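Search this site Enter keyword Go

March
By Flurina Haslinger
3 min read

Erkwood data collection: progress report to Camenzind

The reporting period covered the first half of the household task set. The target agreed in the work plan is 400 accepted demonstrations over 13 tasks. At the close of the period 300 demonstrations had been accepted, and 9 tasks are complete. The remaining four are in progress or waiting on props.

All demonstrations are recorded by teleoperation on the two-arm station at Lemness. Each arm carries a wrist camera, and both streams are stored with joint positions, gripper opening and the operator's commands. An episode is accepted when the streams are aligned, the goal state is reached and a second operator has confirmed the task label. Rejected episodes are kept in a separate partition and are not included in the totals given here.

Most rejections fall into one class. The operator completes the task, but one arm hides the contact point from the other arm's camera for a large part of the motion. For tabletop sorting this was solved by moving the start positions outward. For cleaning tasks it was not, as the tool has to stay close to the object throughout. We have therefore relaxed the visibility rule for cleaning and now ask that the contact point be visible from at least one wrist – the change is recorded in the protocol and applies to new episodes only.

The plant pot cleaning task was added at the request of Rekgate, who will train the first policy on the set. The instruction given to operators is to brush soil from the countertop beside the pot without moving the saucer. It is slower to collect than the others. Small tools are hard to grasp at a repeatable angle, and the reset between episodes is done by hand. Operators now rotate more often on this task, and the reset has its own checklist.

Two items are behind schedule. Calibration of the second wrist camera drifted during the period and the affected episodes have been set aside until the correction is checked. The annotation tool still splits long episodes at the wrong point, so segment boundaries are being entered manually. Neither item changes the budget.

In the next period we will finish the cleaning tasks, deliver the accepted episodes to Rekgate in a single release, and begin the held-out set with pots and tools that do not appear in training. We ask Camenzind to confirm the release format before that work starts.

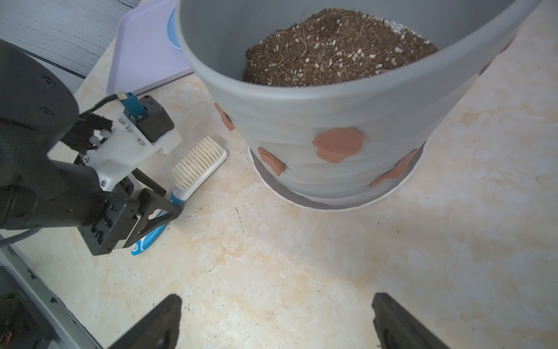
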